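Does Moving the Files Save Any Power? A Check on the Plolevum Claim

Project report, Environmental Measurement II
Submitted 10/12/21

1. Background

Last April the college moved its coursework storage from the old machines in the basement of the Hullano building to a hosting company called Zullside. The announcement that went out to students said the move would make file storage "greener" and that a new compression program, Plolevum, would cut the energy used for storing our work by a large share. A poster in the library says the same thing with a leaf on it.

I wanted to know what that was based on. I asked the computing office for the numbers and got a two-page brochure written by Zullside. The brochure has a bar chart with no scale on the side. It compares "traditional storage" with "Plolevum storage" and doesn't say which machines were measured, for how long, or with what on them. I don't think a chart like that should be used to make a spending decision, and I don't think it should be on a poster.

This report covers what I could check for myself with a borrowed power meter and one old server. It does not settle the question for Zullside's own building, which I wasn't able to visit.

2. What I set out to measure

The claim has two parts that usually get mixed together. The first is that compressed files take up less room. I have no quarrel with that. The second is that less room means less electricity. That step is treated as obvious in the brochure and I could find no argument for it anywhere.

A disk that is spinning uses power whether it is full or half empty. Squeezing the files only saves electricity if somebody then switches a disk off, or puts off buying another one. On the other side, compressing and unpacking files is work for the processor, and that work uses power too. So it seemed possible that the saving was smaller than claimed, or that there was none.

3. Method

The computing office let me use one of the retired servers from the Hullano basement. I plugged it into a meter that reads watts and writes them to a card. The meter was the cheap kind and I checked it against a second one from the physics lab before starting. They disagreed by 2 watts, so any difference of that size or smaller is ignored in what follows.

I used 550 coursework files with the names removed, mostly essays, slides and scanned lab notebooks. The server was run in two ways. In the first, files were stored plain. In the second, they were stored with the free version of Plolevum at its default setting, which the menu simply calls "Ok" (the other choices are "Fast" and "Small"). In both cases a script opened 600 files over the run, with repeats, in the same order each time. Each run lasted 44 minutes. I did every run twice.

My first pair of runs had to be thrown out. I had left a system update turned on and it started partway through the plain run, which made Plolevum look wonderful. I mention it because this is the sort of mistake that would be invisible in a bar chart with no scale.

4. Results

With the server sitting idle, there was no difference between plain and compressed storage that I could separate from the error of the meter. This is what I expected, and it matters because a server holding student work spends most nights doing very little.

With files being opened, the compressed runs used slightly more power than the plain runs. The gap was larger than the meter error but not by much. The scanned notebooks hardly got smaller at all, probably because scans are already saved in a compressed form. The essays shrank a lot, but they were small to begin with.

I found no run in which compression lowered the power reading.

5. Problems with my own work

One old server is a poor stand-in for a modern hosting building. Newer processors may do the unpacking for much less power. My script opened files at an even rate, and real students do not. Anyone who has tried to upload something the night before a deadline knows what the traffic looks like then.

I also did not measure cooling. Zullside says its building is cooled by outside air for most of the year, and if that is true it could easily save more than any software would. But then the saving comes from the building, and the poster should say so. It might well be that the move was a good idea for a reason different from the one we were given.

I wrote to Zullside twice asking how the chart was made. The first reply thanked me for my interest. The second attached the same brochure.

6. What I would do next

The fair test would be to compare the college's electricity bill for the basement before and after the move with the share of Zullside's bill that belongs to us. The first half of that exists already. The second half would need Zullside to agree, and the contract comes up for renewal, so it could be asked for then.

Until somebody does this, I would treat the claim about Plolevum as advertising. I would take the poster down, or at least take off the leaf.

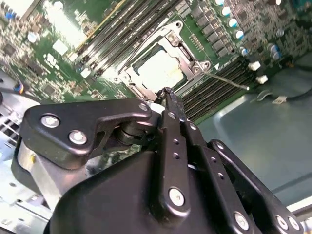 Fumiko Shimada: I agree with you about the chart, but I think you're too quick in section 4. If compression lets the host put off buying a whole row of disks, your meter would never see it, and neither would a run of 44 minutes. You say as much in section 2 and then it drops out of the results. I'd ask Zullside how many disks they bought in the year before Plolevum and the year after. They may send you the brochure again, but it's a harder question to answer with one.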